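An afternoon with the Gralludbridge student robot club

I had been promising Hadiza Nwankwo a visit since the spring, and in June I finally ran out of excuses and took the early train up to Gralludbridge. Hadiza teaches the second years there and has looked after the student robot club for as long as it has existed, and she had written to me twice to say that they were having an open afternoon and that there would be cake. There was cake. It was lemon, and rather good, and I mention it first because the sign pointing to it was a good deal larger than the sign pointing to the robots.

The club meets on the ground floor of the old engineering block, round the back past the bicycle sheds. If you are thinking of going to the next open afternoon, do go in by the back way, as the front entrance takes you through what felt like three separate corridors of pigeonholes and a fire door that weighs as much as I do. I arrived a little after one and was given a sticky label with my name on it, spelt nearly right, by a first year who was also in charge of the raffle.

I should say that I know very little about robots. I spent my working life in a food packing firm, on the planning side, and my interest in this comes from there. We packed soft fruit for years and it was always people who did it, all summer long, because fruit is awkward. It bruises, no two pieces are quite the same, and it will not stay where you put it. So when Hadiza told me that this year's student project was all about teaching a robot arm to tidy pretend fruit into a tub, I was more curious than I think she expected me to be.

The project goes by the name of Mathur, after the street where most of the team share a house, and it has been running since the autumn. It began with four students and grew when the group next door gave up on their line-following car. They work in pairs, one driving the arm and one writing things down, and they swap over when the driver's shoulders start to ache. I had imagined a lot of typing. There is typing, certainly, but far more of the time goes on somebody patiently guiding the arm through the job by hand, over and over, so that the computer has plenty of goes to learn from. They call each of these goes a demonstration, and they are aiming for 500 before they are allowed to call the job finished. They keep the tally on a long strip of lining paper taped along the corridor, and each 100 gets a drawing beside it. The first drawing is a hedgehog. I never did find out why.

The job itself sounds like nothing at all when you say it out loud. Pick up the fruit, put it in the container, go on to the next piece. A toddler could do it, and I heard two different parents say exactly that. But then you stand and watch the students go at it and you begin to see how much there is to get wrong. Come in too low and the fingers touch the table. Come in too high and they close on thin air. Come in at the wrong angle and a round thing simply rolls off, and then you are chasing it, and chasing is the worst thing you can do (so I was told, very firmly) because then you have taught the robot to chase.

I asked one of the drivers, a tall lad with his sleeves pushed up, which shape he liked least, and he said anything round, without having to think. He told me the strawberry shape was kinder, as you can come at it from the narrow side. I thought of our packing ladies, who all had opinions of this sort and would have got on with him very well.

After that we were taken through in small groups to the second room, where the older students had set up a talk. It was meant to last 17 minutes and went on for nearer half an hour, which I didn't mind, but the group behind us did rather pile up in the doorway. The young woman giving it explained how the recordings are checked. Every demonstration is watched back by somebody who did not drive it, and they mark it as keep, doubtful or bin. The pictures come from a small camera up by the gripper, so you see the job from the robot's own point of view, fingers and all, and if the arm is moving quickly everything smears. She said they had argued for weeks over whether to throw the smeared parts away. In the end they decided to keep them, because the robot will have to put up with blur when it is working by itself and may as well get used to it now. I found that a very sensible answer. There was a man at the back who did not, and he said so at some length, and she dealt with him far more politely than I would have.

She also showed us the first attempts at letting the arm work alone. These were clips on a screen and I won't pretend I followed all of them, but the rule is simple enough. The robot gets 13 tries, laid out differently each time, and they write down how many pieces end up in the tub. The pair with the best score gets its name on a wooden spoon that hangs over the sink. The pair with the worst score makes the tea for a week. I gather the spoon has changed hands a great deal this term and that feelings have run quite high.

Two local firms had tables in the corridor. Nuvier make small motors and had brought a tray of them that you could take apart, which was very popular with the under-tens, and I think a few of those motors went home in pockets. Lornen were there to talk about placements. The lady from Lornen was most helpful to me, although I must have been forty years too old for her scheme, and she told me that what they look for in a student these days is somebody who will keep a proper notebook. I passed this on to Hadiza, who shut her eyes for a moment and said she had been telling them so since the autumn.

Then came the part I had really been waiting for, which was having a go. Visitors were allowed to drive a practice arm in the third room, three minutes each, with a student standing at your elbow. You hold a sort of handle, and when you move it, the arm moves to match, a fraction behind you. It is a very odd feeling. I am used to a steering wheel, where you turn and the thing turns, and here I was forever waiting for it to catch up and then finding I had gone too far. I aimed for a foam block and knocked it on its side, then aimed again and knocked it on to the floor. My helper, who had the patience of a saint, told me to breathe out as I closed the fingers. I breathed out. I got the block! I got it all the way over to the box as well, and let go a little early, and it landed on the rim and sat there wobbling until my time was up. She gave me half a point.

The queue for this was long all afternoon and I would suggest they run two practice arms next year, if they can get hold of a second one. I would also suggest more chairs. There were plenty of people of my sort of age there, grandparents mostly, and the only places to sit were next to the cake, so that we ended up in a kind of guard around it.

Hadiza found me there at the end, when things were quietening down, and we had a proper talk at last. She is pleased with this year's lot. She told me that in October not one of them would own up to a mistake, and they used to delete the bad runs before anybody could see. Now they save the really dreadful ones in a folder and show them on the last evening of term, with prizes. She thinks this has done more for them than any of her lectures, and I dare say she is right, though her lectures are good ones too. I sat in on one years ago, when I was thinking of taking an evening course, and I still have the notes somewhere.

What I wanted to know from her was whether they would ever move on to real fruit. She said they had talked of it. Raspberries would be cruel, but plums might be possible, or small hard apples, and one of the students has an uncle with an orchard who has offered them as many windfalls as they can carry. The trouble is the tidying up afterwards. The block has had mice before, and the building manager has strong views. So for the moment it will go on being pretend fruit, and next year's team may try a softer covering on the fingers and see what the uncle can send.

Practical matters, for anyone who fancies it. The next open afternoon is planned for the autumn term, and entry is free, although the raffle is hard to avoid. The walk from the station is flat, but it is longer than it looks on the map they send you, so wear sensible shoes. Dogs are not allowed inside. Children are very welcome and will be given a job if they stand still for long enough. If you want to drive the practice arm, put your name down the minute you arrive and have your cake afterwards - I did it the other way about and nearly missed my turn.

I caught the ten to six home with a slice of lemon cake in a napkin and a raffle prize I had not wanted, a very large bottle of bubble bath. Hadiza has already written to ask if I will come back and talk to the club about how a packing line is planned, and I have said yes, so now I shall have to go up to the loft and look for my old folders.

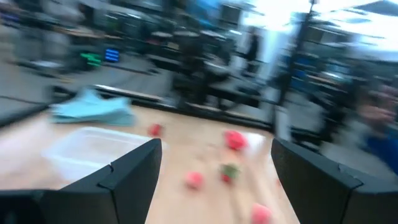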